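Kitchen walk-through, Rollholm shared house, 30 Jan 2026
Checked by: Kiros Negussie
Copy to: Mitiku Negash

Hi all, my turn with the clipboard again. I went through the usual sheet after breakfast and wrote down whatever came to mind as I went, so excuse the rambling (Mitiku likes it short, sorry Mitiku!).

1. Exits and floor
Back door opens all the way – OK
Floor mat flat, corners down – OK
Comment: The mat still slides a little if you come in fast. I'd like one with a rubber back, and the Wurkon one in the hardware store on Curnemport Road looked fine to me.

2. Stove and heat
Knobs all turn off with a click – OK
Towels kept away from burners – NEEDS WORK
Comment: I moved a dish towel off the oven handle again. There's a hook by the fridge, please use it! The hood filter was washed in September and it's greasy already, so I've put it on the list.

3. Outlets and cords
Kettle cord clear of the sink – OK
Power strip by the toaster – NEEDS WORK
Comment: The toaster is 800 watts and that's plenty for that old strip on its own. Please don't run the kettle off it too.

4. Table and storage bins
Tabletop clear enough to work on – OK
Bins free of cracks and sharp edges – OK, see below
Chopsticks and skewers put away – see below 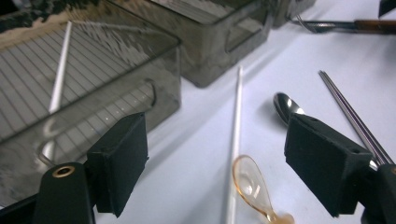 Item 4: smoky gray bins on the white table, with a thin white stick in the nearest one.

I'm a big fan of these see-through bins, because you can tell what's in them before you stick your hand in. I ran a finger around the handle cutouts, since that's where the last set split, and they felt smooth. As for loose sticks (chopsticks, skewers, whatever they are), let's stand them up in the utensil jar from now on. I've poked myself reaching into a bin before and it's a silly way to need a bandage.

5. First aid and fire
Extinguisher gauge in the green – OK
Burn cream in date – NEEDS WORK
Fire blanket on its hook – OK
Comment: We're down to 2 large bandages and the burn cream has expired. I'll pick up both, and there's $88 left in the house jar, so no one has to chip in.

To do before the next check
Hood filter – me
New power strip – Mitiku
Mat – whoever gets to the store first
Burn cream and bandages – me

Kiros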